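Jelleden Learning is now selling a "brain-based" revision course to parents in Clonport. £199 for 13 sessions. I went to the free evening so you don't have to. 1/

The pitch: your child is a visual learner, or an auditory one, or the kind who has to move about. Find out which, teach to it, watch the grades climb. There's a quiz to tell you. My lad got "visual". So did every kid whose parents I asked. 2/

I asked what the evidence was. I was told 900 pupils had "seen a benefit". Compared with what? Compared with how they felt before, apparently. They'd filled in a form. 3/

The workbook is called Jernik and it's 3 chapters of colouring in. One page says a neuron "lights up when learning is fun". I'd like to know who measured that and with what. 4/

Neurons, for anyone whose biology has gone rusty: branching dendrites, a cell body, one long axon. Same kit whichever box the quiz puts you in. 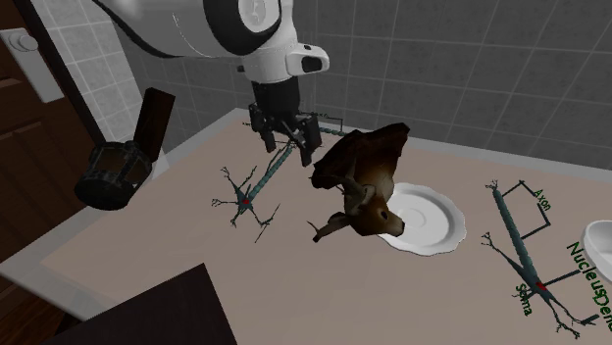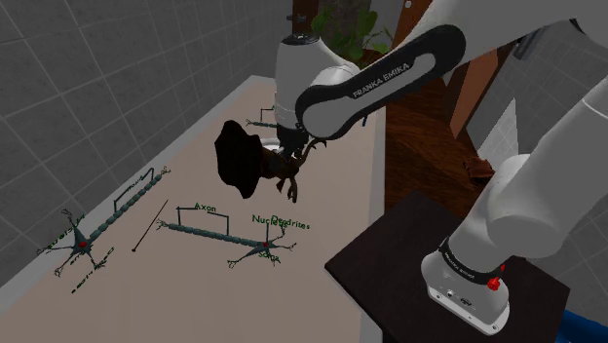
5/

What does seem to help is dull. Test yourself, leave a gap, test yourself again. Get some sleep. A pack of blank cards will do it and you can skip the quiz. 6/

To be fair, the woman running it was kind and the kids liked her. I'd pay for a decent tutor. I'm not paying extra for the word "brain". 7/

If anybody has the full write-up behind that 900 figure, send it over and I'll read it. I've emailed Jelleden twice and got a discount code. 8/8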